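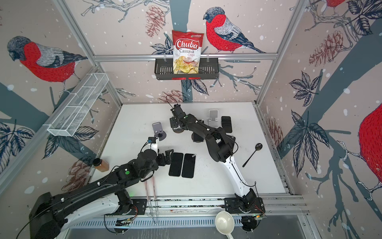 Drellico releases version 2 of Gornen motion planner

Update adds shared-workspace planning for two arms and a new perception module for thin, glossy objects

DUSTHOLM, Thursday – Drellico has released version 2 of Gornen, its planning and control software for two-arm tabletop cells. The update is open to all current licence holders.

Gornen 2 plans both arms as one system. Earlier versions gave each arm a fixed zone and stopped one while the other crossed the middle of the table. The new planner checks both paths together and sends updated joint targets at 250 Hz.

The perception module merges the view from a fixed camera with those from the wrist cameras. It was tuned on phones and phone stands, where dark glass and reflections often spoil the outline of an object.

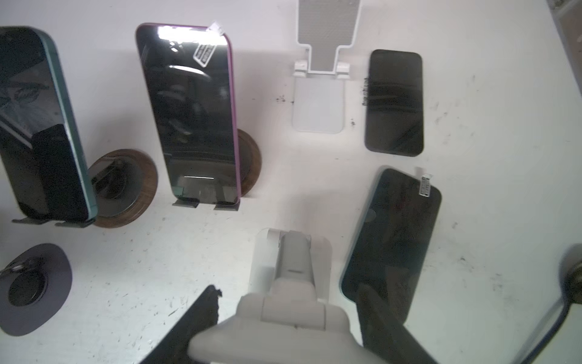 Wrist camera view of phones and stands on the cell table.

In tests at the Dustholm site, the planner was run on 71 table layouts. Median planning time for a single pick was 42 ms on a standard desktop computer.

"Reflections were the main source of bad grasp points in version 1," said Pornthip Chareonsuk, head of perception at Drellico. "We now score each edge in both views before a grasp is passed to the planner."

Logs can be replayed in Panyasiri, the company's desktop viewer, which needs its November update to read the new format. Version 1 configuration files must be converted with the tool supplied – joint limits and camera offsets carry over, zone settings do not.

Release notes and the installer are on the Drellico customer portal.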